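I caught up with one of the demonstrators at Holten, out in Nuncombe, on a wet November arvo, and my first question was the obvious one - does it feel silly, picking up cloth with a pair of pincers when you've got two good hands?

"For the first 23 goes, yeah," she laughed. "Then you stop noticing. You start reaching the way the gripper wants to reach."

Her team has logged 2,570 demos for a project they call Ryu, and 700 of those are nothing but fabric (she reckons she still dreams about it!). No joystick, no headset. You hold the tool, you do the job, and the robot learns from what the tool saw.

So what makes a good one? "Going slower than you'd like, and committing to the pinch. If I dither, the robot dithers. I binned 206 of mine for dithering."

I had a turn myself and went straight for the flat part of the cloth, which was hopeless. "Find a fold," she told me. "Always find a fold first."
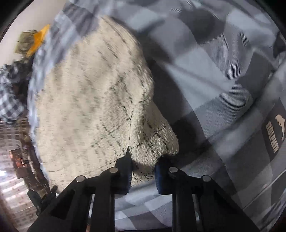 *Fingertips closed on a fold of the cream cloth, on top of the checked bedding.*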